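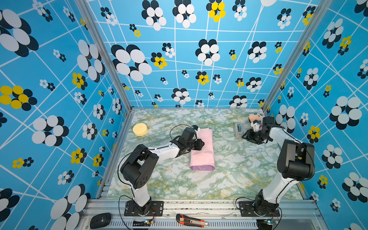
Los dos brazos en la celda de trabajo, con el objeto rosa en el centro.

Acta de la reunión de octubre
Club de Robótica Prosden
Hora de inicio: 17:20
Preside: Rafia Cheema
Toma el acta: Yen-ting Chiang

1. Acta anterior
Se lee y se aprueba con una corrección: el módulo de control se llama Cutaven y no «Cutavén», como se puso dos veces.

2. Avance del proyecto de dos brazos
Rafia presenta el estado de la tarea para la muestra de Stomton. ¡Ya tenemos 64 episodios grabados! El mes pasado íbamos por 20 y varios pensábamos que no se llegaba. De los 64, el grupo de revisión da por buenos 46; el resto se queda en una carpeta aparte hasta que alguien los mire con calma. Se felicita a los de primer año, que han hecho casi todos los turnos largos.
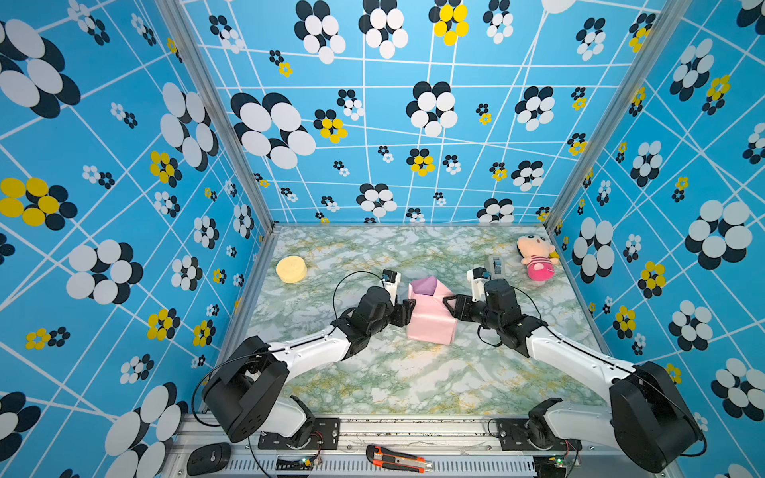 La coordinación entre los dos brazos sigue siendo la parte más bonita del proyecto y también la que más discusiones trae. Yen-ting propone que el izquierdo se coloque siempre primero y que el derecho espere la señal. Rafia prefiere que entren a la vez, con una pinza a cada lado de la pieza rosa, porque así se aprende antes a repartir el espacio. Se habla un buen rato (con dibujos en la pizarra, que quedan sin borrar) y se acuerda probar las dos maneras y comparar en la próxima reunión.

3. Cámaras de muñeca
Se revisan las vistas desde la pinza. Gustan mucho, sobre todo cuando se ve cómo se arruga el plástico entre los dedos. Queda pendiente decidir si los brillos molestan al entrenamiento o si conviene dejarlos tal cual para tener más variedad. Yen-ting se ofrece a preparar una prueba corta con el mismo material y otra luz. 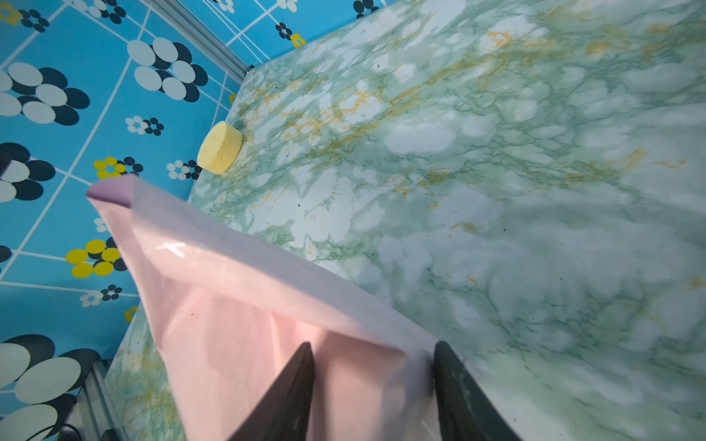

Vista desde la muñeca: el plástico rosa entre los dedos de la pinza y, al fondo, la esponja amarilla.

4. Muestra de Stomton
Tenemos plaza confirmada en la categoría de manipulación. La organización espera a unas 500 personas entre equipos y público, ¡más que nunca! Hay que entregar la ficha técnica y un vídeo corto. Se aprueba el nombre del equipo, Šindelář, después de tres votaciones y un empate. Se ruega a todo el mundo que lo escriba con los acentos en su sitio.

Para el vídeo se quiere enseñar la tarea completa y sin cortes, a velocidad normal. Rafia insiste en que se vean también intentos fallidos, que son los que más preguntas despiertan entre el público. 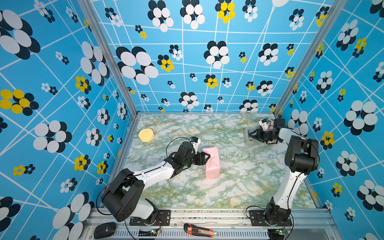

Yen-ting está de acuerdo, pero pide que sean como mucho dos y que vayan al final, con un rótulo que explique qué se cambió después. Se acepta. El guion lo escriben entre los dos y lo pasan al grupo para comentarios.

5. Reparto de tareas
Ficha técnica: Rafia.
Prueba de luz: Yen-ting.
Segunda revisión de episodios: grupo de primer año.
Actualizar Cutaven en el segundo ordenador: pendiente de asignar.

6. Ruegos y preguntas
Se pregunta si se puede venir a practicar fuera del horario. Sí, avisando antes en el canal del club.
Se pide una sesión de introducción para los que acaban de entrar. Muy buena idea, se busca fecha.

Se levanta la sesión a las 18:45.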